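Last updated: December
Filed under: Notebook / Rooms and furniture / Asotside small meeting room

December, notes started 9:40

Continuing from the last page. The question is still what to do with the small meeting room at Asotside, and if the round table can stay when we take the room for tasting sessions.

I measured again, this time with the steel tape, because the cloth tape has become longer with use and I do not trust it. The door opening is fine. The table can go through only if it is turned on its side, and for this two people are needed. I tried alone and I do not recommend it.

Table surface. I wiped it with the Bindari cleaner, diluted as on the label, then with plain water. After the cleaner there was a dull ring where the bucket was standing. After the water the ring was weaker but I could still find it with my finger. I will try a second time with a softer cloth. If somebody has used Bindari on light wood before, please write in the margin which cloth.

The table moves a little when I lean on it. I put a folded card under one foot and it became better. A card is not a solution. Felt pads are on the Nasrallah order, a pack of 40, together with the blind cord clips. The order total is 1,916 and I have asked if the pads can be sent first.

Blinds. For tasting we want the same light in the morning and in the afternoon. With the blinds closed and the ceiling lights on, I could read the small print on the Andness form without difficulty at every place around the table. With the blinds half open there was glare on the glossy paper. So: closed, and we write this on the door sheet.

Chairs. The sheet says 6 people for each session. I think this is too many for a round table of this size when everybody has a plate, a cup and a form. My elbow was already touching the next place. I propose four, and two sessions more. To be discussed.

11:15. Laid one place to see how much room the plate takes. I used the small plates, not the dinner plates from the kitchen. 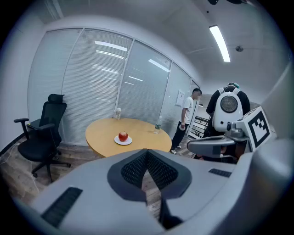
Round table with small plate and apple, two water bottles, white blinds behind.

The small plate is good. The water should stand farther from the form, last time one form became wet and we had to copy everything by hand. I also prefer a chair without headrest for this room, it takes less space when people stand up, but this is only my opinion.

Floor: no new scratches found from moving the table.

Still open: second cleaning, felt pads, number of people. The old door sheet is on page 49, please do not use it any more.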